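Gloves for the Cooler Months, and a Word About Sizing

Every September the same thing happens to me. I go out for an early ride in my thin summer gloves, tell myself it will warm up by the time I reach the river road, and come home an hour later with fingers so stiff I can hardly undo my own chin strap. So this month's gear item is about gloves - the in-between kind, for mornings that are too cold for mesh and afternoons that are too warm for the big padded winter ones.

I have had two pairs on the go since spring. The first is the Brurko Rotura, a short-cuff leather glove with a thin lining and a hard knuckle. The second is the Skerach, a longer textile one that closes over the jacket sleeve and has a waterproof layer in the middle. Between them they have done 1,760 miles, most of it in the Skerach, as we had such a wet May up here and I am not as brave about rain as I used to be.

The Rotura is the one I reach for when it's dry. The palm is a single piece of leather, so there is no seam sitting right where the throttle rubs, and after the first few weeks it softened up very nicely. I can work the turn signals and find the zipper on my jacket pocket without taking it off, and that matters more to me than almost anything else on the label. The wrist strap is a little short. If you have thick wrists, or you like to wear a watch, please try it on with the watch in place before you pay.

The Skerach is warmer and a good deal bulkier. It kept the rain out through a very long, gray day over the pass, though the outside fabric soaked up a lot of water and by evening the gloves felt heavy. They took two nights to dry on the back of a kitchen chair (not on the radiator, please, it ruins the leather patches). The lining has stayed put so far. Anybody who has ever stood at a toll booth trying to push ten inside-out fingers back where they belong will know why I bring it up!

Now, sizing. Brurko runs small and Skerach runs large, and I am a medium in one and a large in the other. Measure around your palm just below the knuckles, leave out the thumb, and go by the maker's own chart. Then put the gloves on and make a fist around something the size of a handlebar grip. Your fingertips shouldn't press against the ends, and there should be no loose fold of material in the palm.

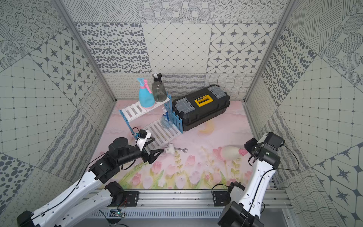
Hoàng wrote in after the last newsletter to say that the fist test isn't enough by itself, and that you ought to hold the brake lever for a good long minute too, because a glove that feels fine closed can pinch between the thumb and first finger once you reach forward. I tried it with both pairs and I have to agree. The Rotura passed. The Skerach pinched a bit on the right hand, and I have noticed it on every ride since, so thank you very much for that, Hoàng.

As for care, I wipe the leather down with a damp cloth after a buggy ride and give it a little conditioner when it starts to feel dry. I used to replace my gloves whenever they looked shabby, but these days I check the stitching along the outside of the palm first. My old pair went more than 3,000 miles before a thread let go there, and they still looked perfectly decent from the top.

Next month I'll be getting into neck warmers, and if you have one you love, do write and tell me before I buy another itchy one.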